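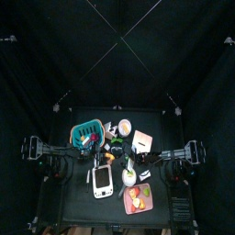 Mirkero Scene Reader is a desktop program for students who write about film. It splits a movie file into shots, logs the length of each one, and gives you a timeline you can annotate and export. Version 4 adds a lighting panel, and I tested that first. Dark material is the usual weak point in this kind of software. A black tabletop against black fabric walls gives a luminance graph very little to work with, and a teal basket in the middle of all that black will dominate the color reading. Mirkero lets you set a floor below which values are ignored, and the default is too high for horror and most noir. Lower it before you start a project, as changing it later forces a full rescan.

I used the program through July on a feature I have taught several times, a thriller set in a harbor town. The scan returned 1693 shots. My own hand log has fewer, and the difference comes almost entirely from lightning. The program treats a flash as a cut. You can merge false cuts by selecting both clips and pressing M, but there is no batch merge, and a storm sequence takes a long time to clean up.

Shot length is the strongest part of the package. The graph shows clearly where the editing speeds up before an attack and where it slows down afterward. A student who wants to argue that the director builds tension through pace can point to a figure instead of writing that the scene "feels fast." The rolling average can be set to any window. I found 9 shots to be a good value for action scenes and too short for dialogue.

Sound is weaker. The program draws a waveform under the timeline and marks peaks, and that is the extent of it. It can't separate music from effects, so an essay on how a theme announces a threat still has to be done by ear. Vummont handles this better, with two audio tracks you label yourself, but its shot detection is poor and it crashed twice on long files.

Annotation is plain and works. Each note has a time, a shot number, a text field and up to four tags. The supplied tags cover angle, distance, movement and lighting. Custom tags are allowed, but they don't carry over to a new project unless you save a template. Notes export to a spreadsheet or to a numbered list. The list is the better choice for essay planning. Stills export at full size with the time code in the file name.

The guide that comes with it, written by Hullamby, runs through a sample essay from first viewing to final draft. The section on point of view shots is good. The section on character reaction is thin and confuses a reaction shot with a reverse angle in two places.

Installation took a few minutes. The license covers two machines. Scanning a full feature on an older laptop ran well over an hour with the fan on the whole time.

Recommended for editing and camera work. For sound, keep a notebook. I have not tried the classroom edition.

Posted 20/08/2021
Filed under: Film Study > Software Reviews
Home | Essays | Reviews | Guides | Contact
Search this site Enter keywords Go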